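Crichton Street Kitchen: how the first stretch went
September 11, 2022
For Arnel Villanueva, Horkirel Fund

Hi Arnel,

You asked for something short and readable, so I'm skipping the form and just telling you how it's going (the form is coming too, I promise!). Short version: we're cooking, people are eating, and I have opinions about dough.

The money

Of the 3,000 you gave us in May, we've spent 925 so far. Most of that went on flour, fillings, plates and the electric steamer, plus the deposit on the room at Flesard Hall. I'd budgeted for two steamers, but I want to see how we get on with one before I buy another. The receipts are with Ardalan Asadi, who is typing them up for you.

The classes

We've run five sessions and have 18 people signed up, which is more than I dared hope for over the summer! Flatbreads came first, then soup, then two goes at dumplings because everyone wanted a repeat, and now we're on steamed buns. The soup night ran very late and I wouldn't do it again with that many onions.

Steamed buns

I love these. They need almost no gear, and you can set the whole thing up on one table: pot in the middle, lid down on one side, plate on the other. My first dough was too wet and the pleats slumped, so I cut the water back a little and gave it a longer rest. Much happier with the shape now. I'm also telling everyone to leave plenty of space on the tray, even if it means doing them in batches, and to have the plate within reach before the lid comes off. Three on the plate and one on the tray:

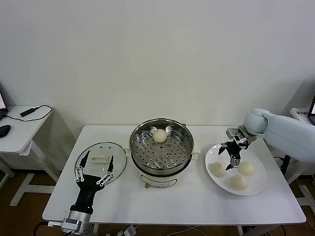
What's next

The Irnell seniors' group has asked for a daytime class, and I'd really like to say yes. It would mean a bit more room hire, so could we move some of the steamer money across to cover it? I'm also putting the recipes together as a little booklet, with Ardalan checking my measurements (he's fussier than I am, thank goodness). Come by for the next bun class if you can, and bring a box to take some home in.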